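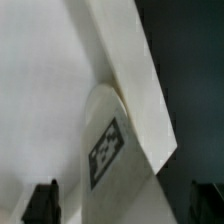

白を白で揃えようとするから、いつまでも終わらないのではありませんか。前回の記事にそういうコメントがついた。うちも以前やりましたが、途中で棚を濃い茶色にしたら一日で片づきました、とも書いてあった。

返事を書きかけて長くなったので、記事にする。2020年10月11日現在、棚はまだ完成していない。

濃い茶色にする案は、最初に考えてやめている。仕事部屋は北向きで、昼でも電気をつけることがある。前の棚が焦げ茶で、奥に何が入っているのか見えなかった。封筒を探すのに懐中電灯を使っていたので、次は白と決めていた。だから色を変えて終わらせるつもりは今のところない。

ただ、白で揃えるのが面倒だという点はその通りだった。板はクリーム寄りの白、先の丸いほうはそれより少し灰色に寄った白である。別々に見ればどちらも白で、重なると違いが出る。買うときは気にしていなかった。どちらも商品名のところに「ホワイト」とだけ書いてあった。

経過を書いておく。

6月に前の棚を処分した。粗大ごみの回収は予約が埋まっていて、しばらく廊下に立てかけておいた。廊下が狭くなり、洗濯物を持って通るたびに肘が当たった。棚がなくなった部屋には、床に直接置いた本と書類の山が残った。山の間を歩いて机まで行く生活が、思ったより長く続いた。

新しい棚は既製品を買わずに、板と柱を別々に買って組むことにした。部屋の左側に梁が出ていて、既製品だと梁の下に中途半端な隙間ができる。測ると、柱を立てられる幅が643ミリだった。このサイズの棚は売っていない。少し小さいものを買って隙間をあきらめるか、板を切ってもらうかになる。前の棚のときは隙間をあきらめたほうで、その隙間に紙袋と掃除機の先と丸めたカレンダーが詰まっていった。今度は切ってもらうことにした。

板はBanierのものにした。両面に白い化粧が施してあり、寸法を指定すると切って送ってくれる。注文画面で幅を入れる欄が思いのほか小さく、一度ゼロをひとつ多く打って、見たことのない金額が出た。打ち直して注文した。届くまで8日かかった。梱包は厚く、開けるのに手間がかかったが、角はひとつも潰れていなかった。

柱はBinhamの伸縮式を使った。床と天井で突っ張るもので、壁に穴を開けなくて済む。賃貸なのでここは譲れない。色は白と黒があり、白にした。Binhamの白はかなり青い。箱から出した時点で、板とは合わないと思った。柱は細いので、立ててしまえば目立たないだろうと考え、そのまま使った。実際、柱についてはもう慣れた。

慣れないのは板のほうだった。壁紙が少し青みのある白なので、板だけが黄ばんで見える。新品なのに、前から使っていたもののようである。朝はそうでもなく、夕方に電気をつけると差がはっきりする。電球が電球色なのも関係していると思い、昼白色に替えてみた。すると今度は壁のほうが冷たくなって、部屋全体が事務所のようになった。電球は元に戻した。外した昼白色の電球は洗面所に回した。洗面所は明るくなった。

次に塗ることを考えた。化粧板に直接塗ってもはがれるので、下地がいる。近所のホームセンターにMoncrieffの下地剤があった。小さい缶を買い、余りの板で試した。塗り方は裏に書いてある通りで、表面を軽くやすりで荒らし、ほこりを拭き、薄く塗って乾かす。それを2回繰り返してから上塗りをする。

上塗りの塗料も同じMoncrieffで、白だけで何種類もあった。見本の小さな札が棚に下がっていて、店の照明の下では全部同じに見えた。札を持ち帰っていいと書いてあったので、青いものから黄色いものまで適当に選んで帰った。家で壁に当てると、今度は全部違って見えた。一枚だけ、壁にほとんど溶け込むものがあった。翌朝もう一度当てたら、溶け込む札が別の札に変わっていた。

ここで数日止まった。

札をしまう場所がなかったので、机の端に重ねておいた。ときどき手に取って、壁に当てたり、冷蔵庫に当てたりした。冷蔵庫の白は壁よりずっと黄色かった。十年近く台所にあるのに、黄色いと思ったことは一度もない。炊飯器とも違う色だった。食器棚の扉の内側も違った。白いものが一箇所にあると差が気になるが、離れていれば誰も比べない。そのことは札を持って歩き回っているうちに分かった。

それで、全部を揃えるのはやめて、近いもの同士が喧嘩しなければいいということにした。具体的には、板の前の縁だけを塗る。棚は正面から見ることがほとんどで、目に入るのは板の縁と、上に載っているものである。板の面は本で隠れる。縁だけなら塗る面積も小さいし、失敗しても上から塗り直せる。

縁を塗るときは、面のほうに塗料が回らないようにマスキングテープを貼る。最初の一枚はテープの押さえが甘く、裏側に細く染み出した。乾いてからカッターの背で削ったら、化粧ごと少し欠けた。この一枚はいちばん下の段に回した。二枚目からは、テープを貼ったあとに定規の角で端をしごいてから塗った。染み出しはなくなった。

テープをはがすのは、塗料が完全に乾く前がいい。乾ききってからはがすと、膜が一緒に持っていかれる。これは缶に書いてあったのに、読んだのは失敗したあとである。

塗った板を乾かす場所にも困った。床は本の山で埋まっているし、ベランダは風で葉っぱが飛んでくる。結局、浴室に新聞紙を敷いて、空き缶の上に寝かせた。換気扇を回しておくとよく乾く。その間は風呂に入れないので、塗るのは朝に決めた。一枚は夜まで乾かず、その日はシャワーを浴びるのが日付の変わるころになった。

縁の塗装は終わっている。正面から見る限り、板は壁とだいたい馴染んだ。斜めから見ると面の色が見えて、縁との間に境目がある。気にする人は気にすると思う。私は、座って作業する位置からは見えないので、これでいいことにした。

残っているのは棚の中身である。

床の山を棚に上げる前に、入れ物を決めることにした。前の棚では、箱も籠も紙袋もばらばらで、何がどこにあるか開けるまで分からなかった。今度は書類だけでも同じ形の箱にしたい。Lavtonの紙の箱を試しに3つ買った。組み立て式で、糊はいらない。色はホワイト。届いてみたら、板とも柱とも壁とも違う白だった。灰色が少し入っている。

さすがに笑ったが、棚に載せると悪くない。灰色が入っているぶん、壁からも板からも少し引いて見える。近い白がふたつ並ぶと片方が汚れて見えるのに、もう少し離れた白だとそうならないらしい。コメントをくださった方の、揃えようとするから終わらないというのは、このあたりのことかもしれない。

箱の寸法は、A4の封筒を寝かせて入れるとちょうどで、角形の大きい封筒は端が少し当たる。ふたは深め。持ち上げるときにふただけを持つと中身が落ちるので、必ず下を持つ。紙なので重いものには向かないと思う。いまは領収書と、家電の説明書と、まだ分類していないものを入れている。分類していない箱がいちばん重い。

説明書はかなり減らした。本体がもうないものの説明書が出てきたし、保証書だけを抜いてあるものもあった。前の棚についてきた組み立て図も残っていた。棚はもうないので捨てた。六角レンチは、同じような大きさのものがたくさん出てきて、使いやすそうなものを残して処分した。

本のほうは、背の高いものを下、文庫を上にするつもりで始めて、途中でやめた。よく使う本は背の高さに関係なく手の届く段にあるほうがいい。段の間隔は柱の穴で決められるので、真ん中の段だけ広く取った。そのぶん一番上が狭くなり、文庫を立てるとほとんど余裕がない。抜くときに指が入らないので、少し空けて並べている。空けると倒れる。端に辞書を置いて押さえた。

掃除は楽になった。前の棚は床まで板があって、下にほこりが入ると取れなかった。今度はいちばん下の段を床から離したので、掃除機の先がそのまま入る。ロボットではなく普通の掃除機で、ヘッドの高さに合わせて段を決めた。測らずに目分量で決めたら一度つかえて、穴をひとつ上にずらした。

白い板はほこりが目立たないと聞いていたが、うちでは目立つ。窓から入る光が横から当たる午前中に、薄く積もっているのが分かる。焦げ茶のときのほうがもっと目立ったので、それに比べればいい。拭くのは乾いた布で足りる。縁の塗ったところは、まだ強くこすらないようにしている。完全に固くなるまでしばらくかかると缶に書いてあった。今度は先に読んだ。

費用は、計算していない部分があるので書かない。板と柱はほぼ予定通りで、増えたのは塗料と下地剤とテープと、使わなかった刷毛である。刷毛は安いものと少し高いものを買い、安いほうは毛が抜けて一枚目の縁に残った。高いほうだけでよかった。塗料はまだ缶に半分以上ある。

余った塗料で柱も塗ればいいという意見も、別の方から以前いただいている。これは迷っている。伸縮する部分を塗ると動かなくなりそうだし、外して塗るには棚を一度空にしなければならない。ようやく本を載せたところなので、今はやりたくない。引っ越すときに考える。

まだやっていないことを書いておく。梁の下のいちばん奥に、コードを通す切り欠きを作りたい。充電器を棚に置くつもりだったのに、コードの逃げ道を考えていなかった。いまは板の手前から垂らしていて、足に引っかかる。板を切ると切り口が出るので、そこも塗ることになる。塗る道具はまだ浴室に置いてある。

見本の札は捨てずに取ってある。机の引き出しの手前に入れた。次に白いものを買うときは、店に持っていくつもりでいる。

コメント欄で、濃い茶色の棚の奥がどう見えているか、よければ教えてください。照明を足しているなら、どこに付けているかも知りたいです。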